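Ok so the paper with Mawar Tjoa and Floor Michiels is finally off my desk, which means I get to ramble about it. Thread on teaching an arm to push blocks by just talking to it while it works 🧵

The setup is simple. You say "nudge the green star left a bit" and the arm tries to do that. Then you change your mind halfway through and say something else. We cared most about that second part!

Most of our older training data had one sentence per episode. Start, push, stop, done. The policy got pretty good at following one sentence and then fell apart the second you corrected it — like it had already decided how the story ended.

So Floor had this idea in May: stop labeling whole episodes. Record long stretches of someone just messing around with the blocks, then have people go back later, pick any little window they like and write what the arm did in it. Windows can overlap. Two people can describe the same push in totally different words and we keep both.
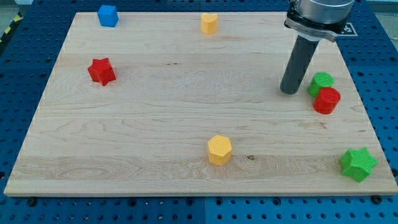
The labels got so much richer. People write "slide it toward the heart," "no, the other red one," "split those two up." I never would have put half of those on a list of commands (and I did write a list, it was bad, Mawar still has it).

Results! We had people give live corrections in the middle of a task, and the policy trained on window labels followed 89 percent of them. The one-sentence version got almost 15. Same arm, same network, same hours of recording. I reran it because I didn't believe the gap.

What still goes wrong: blocks that sit right up against each other. Ask for one cylinder and you often get both moving. Also anything with "between" in it. It heads for one of the two blocks and kind of parks there.

Mi-kyung Shim asked if it's just the extra text doing the work. Fair question! We cut the labels down to match the old count and kept the windows. It dropped a little and was still way ahead, so I think the overlap matters a lot. I'd want 2 or 3 more labs to try it before I got loud about that.

Next up is longer goals, stuff like "put all the same colors together," with a person chiming in only when it drifts. Henk Van Damme is already building the eval for that one. If you work on relabeling and have opinions about window length, please send them my way — we picked ours mostly by feel.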